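Section 4. Fitting Out and Daily Use

Zultamik play kitchen, upper and counter assembly
Revised 28 Aug 2019

Complete Section 3 before starting. The cabinet must be level and fixed to the wall with the 2 brackets supplied in bag C. The counter is rated for items up to 39 ounces. Do not let a child sit or stand on it.

4.1 Shelf and hood

1. Slide the shelf into the side panels until both ends sit flush. Tighten the cam locks a quarter turn at a time.

2. Set the range hood in position and press down evenly. The control strip must face the room. The plus and minus buttons and the fan-speed graph are printed and need no wiring.

3. Place the microwave on the shelf to the right of the hood, with the keypad side outward. The display reads 01:30.

4. Hang the slotted spatula and the spoon under the shelf with the handles up. Both should hang against the tile backsplash with the heads clear of the counter.

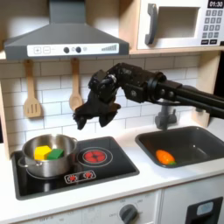
4.2 Sink and burner pad

1. Lower the sink into its opening at the right of the counter. Press on all four corners. A sink that rocks has packing foam left under the rim.

2. Clean the counter with a dry cloth before placing the burner pad. Grit under the pad will scratch the white surface.

3. Set the burner pad down with its raised edges up. It is held by its own weight — do not glue or screw it.

Note: Units from the Stadis warehouse packed before July have the pad in the microwave carton.

4.3 Pots and play food

The metal pot belongs on the burner pad. Fold the wire handle down to one side before storing the pot in the cabinet. Steel parts may be washed by hand in warm water. Dry them the same day, as standing water leaves marks on the brushed finish.

The carrot comes as two segments that meet at a center seam. Push them together until the seam closes, and keep the leafy top pointing away from the join. Play food can be left on the counter between the burner pad and the sink. 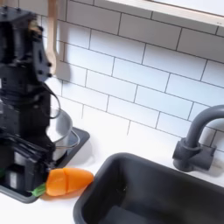 Food with a seam should be checked once a month for loose fasteners on the cut faces. If a segment no longer holds, remove it from the set and order part 600 from Grisunance Spares. Do not repair it with household glue.

CAUTION: The pot is a toy. Never use it on a real stove or fill it with hot liquid.

CAUTION: Keep the kitchen at least 50 inches from heaters and open fires.

4.4 Weekly check

1. Pull lightly on each utensil hook.
2. Retighten the cam locks under the shelf.
3. Lift the sink and wipe under the rim.

Text: Vesna Dimitrov. Checked by Maysoun Srour.
Continue with Section 5, Taking Apart and Storage.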